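Golport boundary data: progress report to the programme office
Period covered: September to December

1. Purpose of the work

The grant pays for a set of cleaned boundary files that can be loaded into common dashboard and mapping tools without further editing. The files cover the four administrative levels used in Golport and the postal delivery areas. Each level is to be published in three versions: full detail, simplified for web use, and a point file holding one label position per area.

2. Work completed

The district level is finished. All 16 districts have been rebuilt from the survey office lines, checked for gaps and overlaps, and joined to the current code list. The simplified version was made with a tolerance chosen so that shared edges stay shared. Earlier attempts simplified each polygon on its own, which left slivers along the river and made the Geltimero islands disappear at small scales. The present method simplifies the line network first and builds the polygons afterwards.

The ward level is drawn and coded but has not been released. Two wards in Lie were merged on paper before the period began, and the code list still shows them as separate. We have kept both codes in a lookup table, so that older statistics can be joined to the new shape. The register office has been asked which code will be retired.

Postal areas took longer than planned. The source is an address list with coordinates and contains no boundaries, so the areas had to be derived. Each address was assigned a cell, cells with the same postcode were merged, and the result was clipped to the coastline. Stray cells smaller than a set area were given to the neighbour with the longest common edge. Postcodes used only for boxes and large receivers have no area and are listed in a separate text file.

3. Coordinate systems

All master files are held in the national grid. Published copies are in longitude and latitude, as most dashboard tools expect. In October we found that one conversion script applied the datum shift twice, moving every point by a small but visible distance. The script was corrected and the affected files were replaced under a new version number. Users who downloaded the first test release should discard it.

4. Testing

The district files were loaded into three dashboard packages and one open desktop program. The following points were recorded:

- Accented letters in area names were lost in one package when the attribute table had no encoding file. An encoding file is now included with every download.
- Codes with a leading zero were read as numbers. The code field is now text in all versions, and a prefixed copy of the field has been added.
- Drawing time for the full detail postal file was nearly 20 seconds on an ordinary office laptop. The simplified file drew in 2 seconds. The download page will offer the simplified file first.
- Areas made up of several parts were labelled once per part. The point file removes the problem where the package allows a second layer.

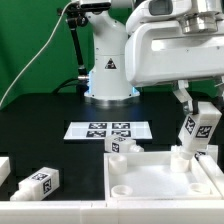
5. Work outstanding

The Grernero municipality file is still waiting for the revised southern boundary. The present line follows the old drainage channel and differs from the published legal description in several places. We will not release it until the two agree.

The download page needs a change log and a short note on licence terms. The text of the note is with the programme office for comment.

6. Budget and timetable

Spending is below profile, mainly as a result of the late start on hosting. We expect the difference to be used in the next period on storage and on a second round of checks for the postal areas. No transfer between budget lines is requested at this stage.

The ward files can be released within two weeks of a reply from the register office. The postal files will follow once the box-only list has been compared with the latest address extract.

7. Decisions requested

a) Agreement to publish the district files now, ahead of the other levels.
b) Confirmation that retired codes should stay in the lookup table for the life of the grant.
c) Comments on the licence note.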